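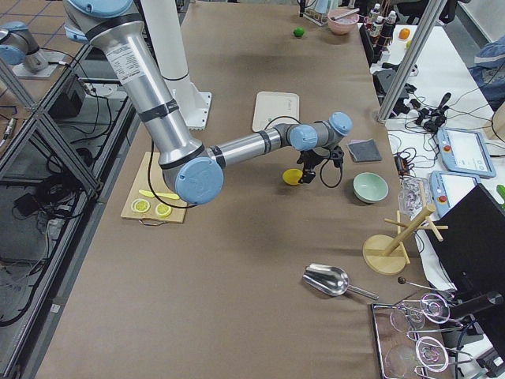
Lemons on Brown Paper

Hi and welcome to the citrus page of the gallery! If you came over from the bread page, you already know how this goes: a little hello from me, then the picture, then me going on much longer than the line or two I promised Colleen. This is the April page, and April around here means lemons, because the tree behind the Stulldale house drops everything it has in one go and I come home with my trunk full.

Click for the larger size. The small version loses the lime way at the back, and I'm fond of that lime.

The caption

Two lemon slices side by side on the light wood board, mint-green bowl waiting, pink bowl farther back.

Okay, that's the caption. Now the going on.

The board

I love a board with a little metal loop on it. You can hang it on a hook when you're done and it dries on both sides, and you don't end up with that sad gray stripe along the bottom where it sat in the dish rack. I killed a really nice one that way (a Lins, a wedding present, I'm still sorry). For lemons I like a small rectangle of pale wood better than a big heavy slab. You rinse it right away, rub it with half a lemon and some coarse salt if it smells like onion, rinse again, and stand it up. Oil it when it starts looking thirsty. I do mine on a Monday for no reason except that's when I remember!

The paper

Brown paper over the whole table is the best thing I ever stole from Marcelino Araújo, who covers his for crab dinners. Lemon juice leaves pale rings on a waxed tabletop and I've got the rings to prove it. With paper down, you cut, you drip, you roll the whole mess up at the end with the seeds inside. I bought a 300-foot roll two summers ago and there's still plenty on it. Tape the corners under the edge of the table or it creeps.

The bowls

Mint green and pink! Thu Trịnh says I pick bowls like I'm decorating a nursery, and fine, maybe. But yellow looks so good next to that soft green. I like having an empty one close by when I'm slicing, off to the side of the board, so there's somewhere to put things besides back on the board I'm trying to cut on. A flat tray is good too if you're laying slices out in one layer for the freezer.

The cloth

Small gray cloth, folded. Gray hides everything. I used to buy white ones and then spend my life bleaching them. Keep one within reach whenever you do citrus, since a lemony knife handle gets slick fast.

How I slice them

People ask about this one a lot, so: roll the lemon under your palm first, hard, until it gives a bit. Trim the end until you can see the segments. Then go straight down with a serrated knife, nice and slow, and let the teeth do the work. Thin for tea, thicker for roasting under chicken. Flick the seeds out with the tip of the knife as you go. If a slice comes out like a wedge on one side (mine do, constantly) it goes in the water pitcher and no one complains.

For freezing, lay them flat so they don't touch, leave them overnight, then pile them in a bag. They go right into a glass from frozen. The limes I usually just squeeze, they get bitter on me when I freeze them in rounds. Oranges I eat before they ever make it to the table, although one's hanging around on the white side table this time.

From the guestbook

Cleiton Mendonça: Tried the salt rub on my old board and the garlic smell is gone. Took two rounds. What knife are you using for the slices?

Me: Just a cheap serrated Mekex, the tomato size! I've had fancier ones and I keep going back to it.

Welington Brandão: That green bowl is gorgeous next to the lemon. Do you think it would hold enough dressing for a big salad?

Me: For a salad for four, sure. For your family, get the mixing bowl out.

Thu Trịnh: Nursery bowls. I stand by it.

Colleen Landry: "A line or two," she said.

Me: I know, I know. Next page is going to be pickles and I'll try to behave.

Gallery notes: click any picture for the large version. Please ask before you use one on your own page, I nearly always say yes. Bread is page 1, citrus is page 2, and pickles go up once the cucumbers come in.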